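The utensil stand is back, and I have my doubts. For years it was the thing your aunt had beside the stove, a chrome pole with hooks on it and a ladle that swung every time somebody shut a cabinet. Then it went into boxes in garages. Now every kitchen shop wants to sell you one again, and the pitch is that hanging your tools will change how you cook.

Will it? I spent a good part of August trying to find out, and I started with the showiest kind I could get hold of. 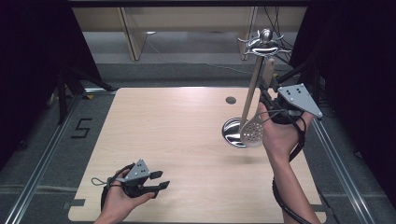 *Chrome base, curly top, wooden-handled skimmer.*

The look is not subtle. The base is an oval of chrome as shiny as a car bumper, and up top there is a little figure with curling arms and a round knob for a head. I can't decide whether I find it charming or awful. My wife decided in less time than it took me to set it down.

The shops will tell you a stand saves space. I'd like to see their math. A crock takes up a patch of counter and holds whatever you jam into it. A stand takes up its patch too, plus the air around it, and you can't park the toaster under a hanging skimmer unless you enjoy the sound of metal on metal. Meronance, the shop nearest me, had a card on the shelf promising "a calmer counter." Mine was not calmer. It had a pole on it.

Myung-ja Bae ran the kitchen at a lunch place in Tistside for years and has opinions about hooks. "You hang what you use at the stove," she told me. "The rest is jewelry." She puts her own limit at seven tools and thinks most homes need fewer. She also thinks a skimmer should hang by itself, where you can grab it with the pasta boiling over and the phone ringing.

On skimmers, at least, I came around. I had always treated them as a spoon with ambitions. But a flat round one with a lot of small holes will lift dumplings out of a pot without bringing half the pot along, and a wooden handle is pleasant to hold.

Plastic is another matter — or so I assumed.
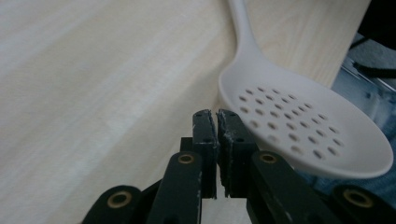
*The plain one: a white plastic skimmer with a shallow oval bowl.*

I wanted to dislike it. It has no charm at all, and it would look silly dangling from a chrome curlicue. Still, the shallow bowl suits beans and peas, and I don't worry about dragging it across a nonstick pan. Bae keeps two plastic ones in a drawer and won't discuss hanging them.

So I took everything off the counter on a Friday night and put back only what I reached for over the weekend. It's a dull test and I recommend it. The bare wood looked better than anything I'd bought to organize it.

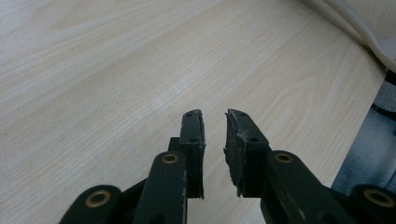 ## Before you buy one

Lift it by the pole. If the base feels light, put it back on the shelf, however nice the ornament is.

Hang your longest tool on it in the store and see how much room is left underneath. Dremell makes a plain version with straight hooks, and I liked it better than the fancy one, though the hooks sit too close together for two wide skimmers.

Think about grease, too. Anything that lives next to a burner gets a film on it, and curls are harder to wipe than a straight bar. I was still working at ours with a dishcloth at the end of the month. The stand has since moved to the far end of the counter with one skimmer on it, and the rest of the tools are back in the crock.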